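Tutora Comedy Adds Six Cities to Stand-Up Tour

Alper Türkmen and Teresa Borkowska will share the bill again next spring, with the first show set for May.

10/13/25 - Tutora Comedy said today that stand-up comics Alper Türkmen and Teresa Borkowska will take their joint show, "Jokivura," to 6 more cities. Tickets go on sale this week through the venues' own box offices.

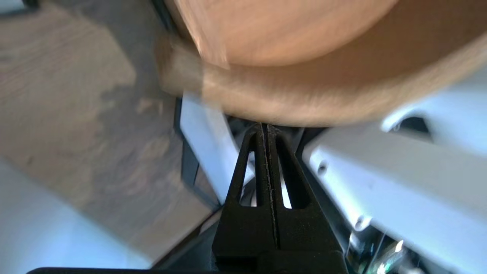
Adom Bawa
Press Officer, Tutora Comedy

The two comics first shared a stage at the Yazıcı Theater, a 366-seat house where Türkmen used to host the open mic. Each will do a full set, and they close the night together with 20 minutes of questions from the crowd. The order of the sets changes from one city to the next.

"We argue about who goes first every time, so now the stage manager decides," Borkowska said. "I have a lot of new material about moving back in with my parents. Alper has a lot about airports."

The largest room on the schedule holds 555 people. Tutora said it turned down offers from bigger halls at the request of both performers, who want the back row close enough to heckle. 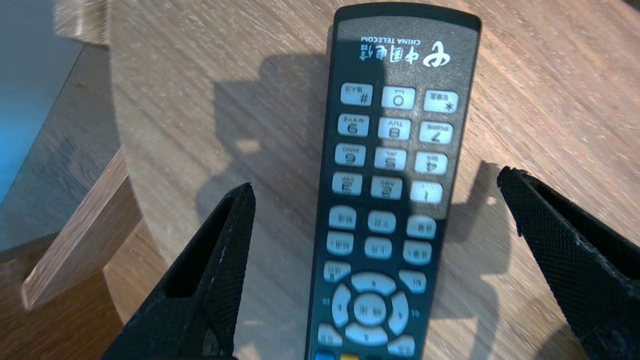

Yiğit Yurt

Oğuzhan Değirmenci will open all of the new dates. He toured clubs in Asia last year and is writing his first hour-long show. Local comics will also get a short spot in each city, and they can apply through the venue.

Shows run 2 hours with one intermission. The material is meant for adults, and guests under 18 must come with a parent or guardian. Phones may stay in pockets but must be silent - recording is not allowed.

Refunds are available up to one week before each show. Reporters who want press seats or interview time should contact the Tutora press office and name the city they plan to cover.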